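Stand der Daten: 21. September 2018. Ältere Exporte bitte nicht mehr verwenden, dort sind die Altersangaben um eine Spalte verschoben.

# Andero-Spielzeugkatalog

Der Datensatz enthält die Katalog- und Ausleihdaten der Ludothek Andero. Er umfasst 841 Katalogeinträge, davon 446 mit mindestens einer Ausleihe im erfassten Zeitraum. Angaben zu Ausleihenden sind nicht enthalten, auch nicht in verschlüsselter Form.

## Dateien

| Datei | Inhalt |
|---|---|
| `katalog.csv` | ein Eintrag pro Spielzeug oder Spiel |
| `ausleihen.csv` | ein Eintrag pro Ausleihvorgang |
| `kategorien.csv` | Schlüssel und Bezeichnungen der Kategorien |
| `aenderungen.txt` | Korrekturen seit dem ersten Export |

Alle Tabellen sind in UTF-8 kodiert, Trennzeichen ist das Semikolon. Beim Öffnen in einer Tabellenkalkulation muss die Kodierung von Hand gewählt werden, sonst werden Umlaute und der Herstellername Đinh falsch dargestellt.

## Felder in `katalog.csv`

- `id`: laufende Nummer, wird nach dem Aussortieren nicht neu vergeben
- `titel`: Bezeichnung laut Verpackung, ersatzweise eine beschreibende Bezeichnung
- `hersteller`: Freitext, leer bei unbekannter Herkunft
- `kategorie`: Schlüssel aus `kategorien.csv`
- `material`: Hauptmaterial, bei gemischten Materialien das mit dem größten Anteil
- `alter_ab`: empfohlenes Mindestalter in Jahren
- `teile`: Anzahl der losen Teile laut Erfassungsbogen
- `zustand`: Wert von 1 (wie neu) bis 4 (nur noch eingeschränkt spielbar)
- `bemerkung`: Freitext, nicht vereinheitlicht

## Kategorien

Die Kategorien stammen aus dem früheren Karteisystem und wurden bei der Übernahme nur leicht angepasst. Jedes Spielzeug hat genau eine Kategorie. Das führt bei Mischformen zu Zuordnungen, die man auch anders treffen könnte: Ein Holzbrett mit Meeresmotiv, Steckfischen und Zahlen passt zu den Angelspielen, zu den Steckspielen und zum Zahlenlernen. Im Katalog stehen solche Bretter unter `ANG` (Angelspiele), sobald ein Angelspiel Teil des Bretts ist.

Puzzles ohne weitere Spielfunktion stehen unter `PUZ`, reine Sortierspiele unter `SOR`. Die Kategorie `DIV` wird für Neuzugänge seit August nicht mehr vergeben, ist bei Altbeständen aber noch vorhanden.

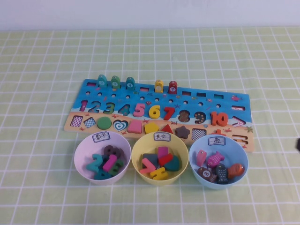
## Felder in `ausleihen.csv`

- `katalog_id`: Verweis auf `id` in `katalog.csv`
- `monat`: Monat der Ausgabe, das Tagesdatum wurde entfernt
- `dauer_wochen`: auf ganze Wochen aufgerundet
- `verlaengert`: `j` oder `n`
- `vollstaendig`: `j`, `n` oder leer

Ein leeres Feld `vollstaendig` bedeutet, dass die Teile bei der Rückgabe nicht gezählt wurden. Es darf nicht als `j` gelesen werden.

## Herkunft der Daten

Der Grundbestand wurde von Karteikarten abgetippt. Dazu kamen zwei Übernahmen: die Sammlung Grerker mit überwiegend älterem Holzspielzeug und ein Teilbestand aus Hestbridge, dessen Einträge ursprünglich auf Englisch vorlagen. Die Titel aus Hestbridge wurden übersetzt, die Bemerkungen nicht.

Beim Abtippen wurden offensichtliche Schreibfehler stillschweigend korrigiert. Zweifelsfälle sind in `bemerkung` mit `[?]` markiert.

## Bekannte Probleme

- `teile` zählt bei Holzpuzzles mal mit, mal ohne Grundbrett. Die Grerker-Einträge zählen das Brett immer mit.
- `alter_ab` folgt teils der Verpackung, teils der Einschätzung bei der Aufnahme. Die Quelle ist nicht vermerkt.
- Doppelte Exemplare haben eigene Nummern, aber oft leicht abweichende Titel.
- Ausleihen aus Hestbridge fehlen vollständig. Eine Auswertung nach Beliebtheit sollte diesen Teilbestand ausschließen.

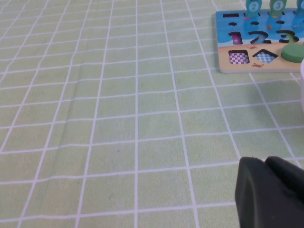
## Nutzung

Die Daten dürfen für nichtkommerzielle Zwecke verwendet und weitergegeben werden. Bei Veröffentlichungen bitte »Ludothek Andero, Spielzeugkatalog« mit dem Stand des Exports angeben. Abgeleitete Tabellen sollten die Spalte `id` behalten, damit spätere Korrekturen zugeordnet werden können.

Für Aussagen zur Spielzeugsicherheit ist der Datensatz nicht geeignet. `zustand` beschreibt Abnutzung und Spielbarkeit, eine Prüfung nach Norm steht nicht dahinter.

## Korrekturen melden

Fehler bitte mit `id`, Feldname und vorgeschlagenem Wert melden. Übernommene Korrekturen erscheinen im nächsten Export und werden in `aenderungen.txt` eingetragen.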